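Sterkgate, again

2026-06-28

Third post on this and I promised the last one was the last one. Sorry. But the notice went up on the fence Thursday and my inbox is full of people asking what it means, so. Quick one before dinner.

For anyone new: Sterkgate is the old cannery land between the rail spur and the creek. Been empty since I moved here, more or less. A fence, some gravel, a lot of blackberry. The company that owned it sat on it for years and then in the winter it was sold to an outfit called Steltance, who buy land, get it rezoned and then mostly sell it on to whoever does the building. That's their whole business. Not a secret, it's on their website.

The notice is for a rezoning. Industrial to mixed residential. 100 homes, a strip of shops along Pathak Street, a path by the creek. That's all that's being asked right now. No building permit, no design, no colours for the siding (yes someone asked me about siding).

What the notice says and doesn't say

Says: six storeys max at the rail end, stepping down to three by the creek. Says 34 of the homes would be rental. Doesn't say at what rent. I phoned the planning desk and got a very patient fellow who told me rent levels get settled in the housing agreement, which gets written after first reading. So we're being asked if we like it before that part exists. He was nice about it. I was less nice about it, I'm sorry if you're reading this, planning desk fellow.

Parking: there's a table on page 2 of the attachment and I've read it four times. I think it's fewer stalls than homes, plus shared stalls for the shops after hours. Could be wrong. If you can read those tables please write to me.

The soil is the bit I keep coming back to. It was a cannery and then for a while it was a truck yard, and anyone who remembers the truck yard remembers the smell. There's a contamination report. It is listed in the documents. It isn't attached to the documents. I've asked for it in writing and will post it here if it comes.

The open house

Went Wednesday after work. Hot, no fan, plate of squares from Culer which were gone by the time I got there. Poster boards down one wall. The drawings are lovely, they always are, everybody in those drawings has a dog and a balloon. I looked for the creek setback and it was on the last board, down low, behind a chair. Fifteen metres. The old plan from the previous owner had thirty, I'm nearly certain, I have it in a box somewhere.

Armelle Huet was there from Steltance. Credit where due, she stayed right to the end and she didn't dodge much. Asked her straight out if they'd build it themselves. She said they haven't decided. Asked who holds them to the path and the rental part if they sell. She said it's registered on title, so it goes with the land no matter who buys. I checked that with my sister in law who does conveyancing and she says that's right, as long as it really is registered before the zoning is adopted and not just promised. So that's the thing to watch. Write that one down.

Also asked about the 3,350 square metres of park in the brochure. Turns out a good chunk of it is the creek bank, that nobody could build on anyhow. It's still green, fine. But I wouldn't call it a gift.

I know some of you want me to say I'm against it. I'm not, really? My own kid can't find a place to rent within an hour of here. The shops on Pathak need people walking past them. I'd rather homes than blackberry. I just want the setback back, and the soil report, and the rent numbers before the vote instead of after. Doesn't seem like a lot to ask for a piece of land that size.

My neighbour thinks I'm being soft and that it should stay industrial for the jobs. Fair point and I haven't got a good answer. What jobs, though — it's been gravel all this time. He says a small manufacturer would take it tommorow if the price wasn't set by people betting on condos. Maybe so. Steltance didn't pay gravel prices for it, that's for sure. 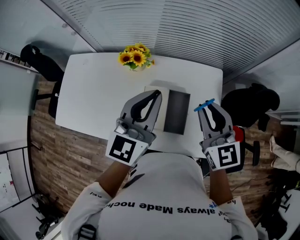
If you want to write in

Letters go to the city clerk, not to the planner and not to me. Put the street name and the word rezoning in the subject line. Your name and address have to be on it or it doesn't get counted. Short is fine. Three sentences in your own words does more than the form letter going round, which has a mistake in it anyway (it says eight storeys. It's six.)

You can speak at the hearing too, five minutes each, sign up at the door. They do start on time. Last year I walked in ten minutes late for the boat ramp thing and missed my spot.

Things I still don't know — whether the rail spur gets a crossing, who pays for the sewer upgrade, if the big willow at the bottom of the lot is in or out. It's not on the tree plan at all, which could mean safe or could mean they forgot it. Will ask.

Comments are open but be decent please. I had to take down two on the last post and I don't enjoy it. Ok the potatos are boiling over, more when I get the report.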